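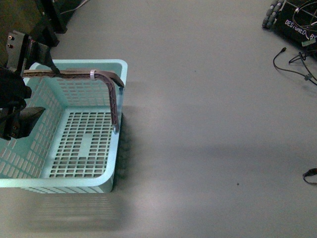 La pinza sobre la correa marrón, con la cesta azul debajo.

Trucos de taller: cómo guardar correas y cables, según una máquina que lo ha intentado miles de veces

Llevo años dando consejos sobre el orden en el taller y los míos se basan en lo de siempre: lo que hacía mi padre, lo que me ha salido mal a mí y lo que dice en el bar gente que tiene el garaje peor que yo. Así que cuando Rhiannon Hughes me contó que en su laboratorio, Sakunine, habían dedicado el invierno a enseñar a un brazo robótico a meter correas en una cesta, pedí que me dejaran leer el informe antes incluso de saber si se entendía.

Se entiende a medias. La otra mitad son gráficas. De lo que sí entendí he sacado unos cuantos trucos que he ido probando en casa con correas, cables, mangueras y una cinta métrica que ya no vuelve sola a su caja.

Por qué una correa es peor que un martillo

Un martillo tiene la forma que tiene. Lo coges por donde quieras, lo sueltas en el cajón y sigue siendo un martillo. Una correa cambia de forma mientras la llevas, engancha el borde del recipiente y deja una punta fuera. Esto lo sabe cualquiera que haya cerrado un cajón sobre un cable, pero en el informe ocupa cuatro páginas y se llama «objeto lineal deformable». Desde que lo leí, uso la expresión para referirme al alargador y en casa me miran raro.

El método, contado deprisa: Elis Mostyn y Zoi Panagiotou prepararon dos series de intentos. En la primera, una persona guiaba el brazo y hacía la tarea como la haría en su cocina, sin más instrucciones que «dentro de la cesta». En la segunda, la misma persona tenía que seguir unas reglas sobre por dónde agarrar y cuándo soltar. Fueron 3.000 intentos de una clase y 3.000 de la otra. Después entrenaron un programa con cada serie y pusieron a los dos a guardar correas que no habían visto nunca.

El programa que aprendió de las reglas dejaba muchas menos puntas colgando. El que aprendió de la gente haciendo lo que le daba la gana guardaba las correas como las guardo yo.

Truco 1. Agarra por un extremo, no por el centro

La tentación es coger la correa por el medio, que es donde pesa. Error. Por el medio cuelgan dos ramas, cada una se va por su lado y una de las dos acaba siempre fuera. Si la coges a un palmo de la punta solo tienes una rama de la que preocuparte. En las pruebas, los agarres por el centro eran los que más repeticiones pedían.

Con correas anchas y rígidas la diferencia se nota menos. Con un cable de auriculares se nota tanto que da vergüenza haber tardado media vida.

Truco 2. Deja caer primero la punta libre

Baja la mano hasta que la punta que cuelga toque el fondo del recipiente y solo entonces mueve el resto. El fondo hace de tope y la correa se va plegando encima de sí misma. El programa aficionado hacía lo contrario: soltaba desde arriba y confiaba en la gravedad, que en estos asuntos tiene criterio propio.

Para una manguera de jardín sirve el mismo gesto, pero en un cubo hondo. En una caja baja se desparrama por mucho cuidado que pongas.

Truco 3. Si se queda montada en el borde, empuja antes de volver a levantar

Este es mi favorito. Cuando una punta asoma por encima del borde, lo natural es levantar la correa entera y empezar de nuevo. El equipo comparó las dos salidas, y empujar hacia dentro el trozo que sobresale, con un toque corto desde fuera, resolvía el problema más a menudo que repetir toda la maniobra. Además se tarda menos.

Yo lo he aplicado al cajón de los cables de carga. Un dedo, un empujón, cerrar. Llevo una semana sin pillar ninguno.

Truco 4. Una cesta calada, y de un color que no se parezca a nada de lo que guardas

Una cesta de plástico azul claro con agujeritos, de las de cuarto de baño, va de maravilla para el taller. El polvo y la viruta fina caen por la rejilla y el azul hace que una correa marrón o un cable negro se distingan enseguida. En Sakunine probaron también una caja gris sobre suelo gris y el programa se equivocaba de sitio con una constancia admirable. A mí me pasa igual con los tornillos negros en la bandeja negra que me regaló mi cuñado.

Un aviso: los agujeros tienen que ser más pequeños que la punta de lo que guardas. Una hebilla fina se mete por una ranura grande y luego hay que operar.

Truco 5. Ponle una brida clara cerca de un doblez

Una brida o un clip blanco en una correa oscura sirve para dos cosas. Te dice dónde está la correa en medio del montón y te da un punto fijo del que tirar. No la aprietes mucho - en las de goma deja marca y por la marca acaban rompiendo. Yo uso las reutilizables de Sollex, que se abren con la uña. Las de Aravena sujetan más, pero hay que tener la paciencia de un relojero para quitarlas y en mi taller eso no lo hay.

Truco 6. Despeja el suelo antes, no después

En el apéndice, que debo de ser la única persona ajena al laboratorio que ha leído, Wyn Prothero anotó los fallos uno por uno. Hay 32 en los que el brazo se llevó un cable vecino junto con la correa. Un porcentaje pequeño, pero me consuela. Yo, que tengo ojos y dos manos, una vez guardé en una caja de mudanza una correa de persiana y el cable del teléfono, con el teléfono puesto.

La norma que sacaron es dejar un buen palmo libre entre lo que vas a coger y cualquier otra cosa larga y blanda. En mi banco eso obliga a mover el taladro, la radio y el café.

Lo que no funciona (todavía)

El informe es bastante franco en esto. Con correas muy largas, los dos programas se hacían un lío parecido. Con nudos, ni lo intentaron. Y Waraporn Petchrat, que revisó las cuentas, avisa de que todo se hizo con un único modelo de pinza, así que puede que parte de la mejora venga de que las reglas estaban pensadas para esos dedos en concreto y no para otros. Los míos, sin ir más lejos, son bastante más gordos.

También queda por ver qué pasa con la prisa. Una máquina no tiene la comida en el fuego. Les pregunté si pensaban medirlo y me dijeron que en febrero empiezan otra tanda con cintas de tela, que se arrugan y dan más guerra. Nada de comida en el fuego, de momento.

Para quien quiera probar en casa

Coge una cesta, una correa vieja y hazlo 5 veces a tu manera y 5 con los trucos 1, 2 y 3. Apunta cuántas veces queda una punta fuera. En mi caso fueron 4 a mi manera y 1 con los trucos, y esa una la achaco al perro.

Si tienes resultados muy distintos, déjalos en los comentarios con el tipo de correa y el recipiente. Los de bandejas imantadas Stekent, por favor, en la otra entrada, que aquí hablamos de cosas que no se pegan.

Publicado el 27 de octubre de 2019 en Taller y orden. Próxima entrada: cómo enrollar una cinta de lijadora sin que te salte a la cara.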